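Getting two arms to spell a word: marking out the table

By Tamsin Fairweather

I've had loads of messages asking how I set up the letter table in our shared workshop at Finden, so let's do the layout bit properly. You'll want two arms with wrist cameras, a white top, letter blocks and a felt pen. Pick a short word with no repeated letters (trust me on this!) and write it on a little sign at the back.

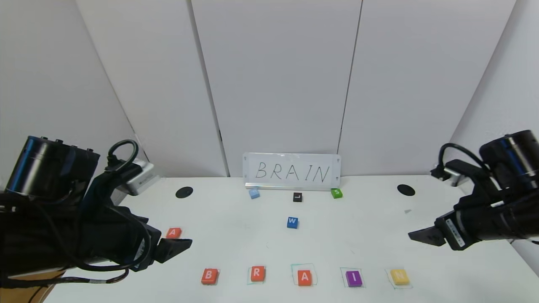
BRAIN on the sign, BRAIN along the front.

Draw round a block for each target, but leave a bit of slack. My first outlines were a snug fit and the arms spent a whole evening nudging things — 2 mm extra all round cured most of it. Wobbly lines are fine, I never use a ruler.

Next, open both grippers fully and check the wrist view before you run anything.
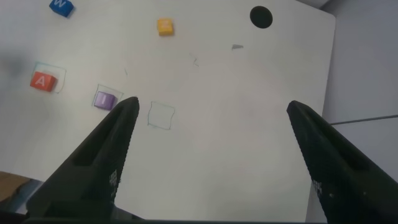 I save a start position for each arm at this stage and call it Brendum, after the village where I bought the motors. Name yours whatever you like, just don't overwrite it halfway through like I did in November.

Then it's practice runs. I did 916 before I stopped fiddling with the speed, and I'd still like to reach 1,000.
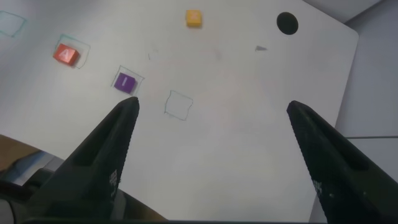 Finden, November

Back at the bench with the speed turned down, and I'm much happier. Start slow, and only change one setting between runs or you'll never know which one helped.

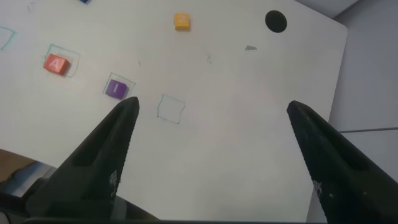
Lighting is my next job. I've got a cheap lamp to clamp up, and I want to see if it helps with the pale letter on the yellow block, which is much fainter from the wrist than the white A on the red one. If it doesn't, I'll go over it with a dark pen and run the lot again.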